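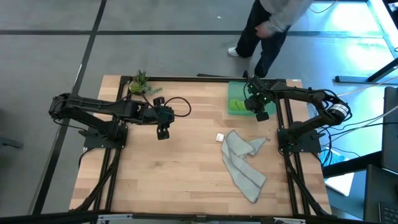

Montserrat Quintero would like everyone to know that she and Dane Correia were never engaged, that there was no ring, and that the couch belonged to her sister.

The singer cleared this up in a long afternoon post, ending a very busy week for people who zoom in on other people's hands. The trouble began when the two were spotted leaving a hotel restaurant in Furkport, where Correia is filming the second season of *Flukel*. She was wearing something shiny. He was holding a door. By dinnertime a fan account had declared them engaged, and by breakfast it had picked a venue.

"I have known Dane for 18 years," Quintero wrote. "If we were going to fall in love, one of us would have mentioned it." The shiny item, she added, was a key.

Fans of the theory do have some material to work with. The pair dated for 6 weeks when they were both on the teen soap *Bisteck*, a romance that outlived the show by one weekend. They have stayed friends, to the lasting annoyance of at least two later boyfriends, and he sang backup (badly, by his own account) on her last album. She thanked him in the liner notes, spelling his name wrong.

Correia, 38, has taken a looser approach to the whole thing. Asked about it outside the *Flukel* set, he said he was "very happy for them both" and went back to his sandwich. His publicist later explained that this was a joke, in a statement a good deal longer than the joke.

Quintero's post had drawn 1,089 replies by late evening. Plenty were kind. Many more wanted to know what the key was for, and a few had already decided it opened a house the two of them bought in May.

She has turned off comments. Her tour picks up again next month, with a stop in Furkport, where the hotel restaurant has named a dessert after the couple and says it will stay on the menu through the summer.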